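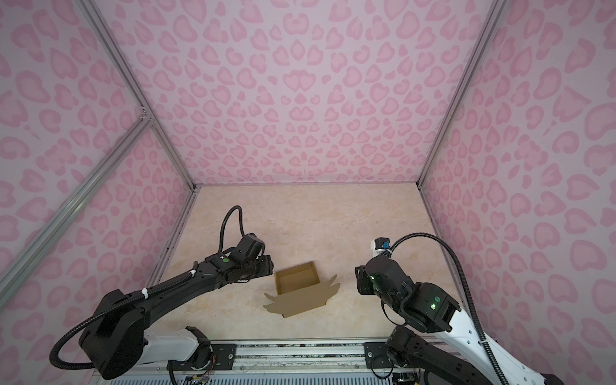
Why does an open cardboard box have notches cut into it?
The notches leave tabs that fit into slots or folds when the box is put together, so the walls stay up without tape or glue.

Chapter 4
Folding Cartons and Trays

Most small cartons reach the packing table flat. The Zaltier plant in Wasudmont stores 1397 of them on one pallet. Folded into trays, the same number would fill a small room. In this chapter you will learn to read a cut sheet, crease along the score lines, and close a tray in the right order. You will need a ruler and one sheet of corrugated board.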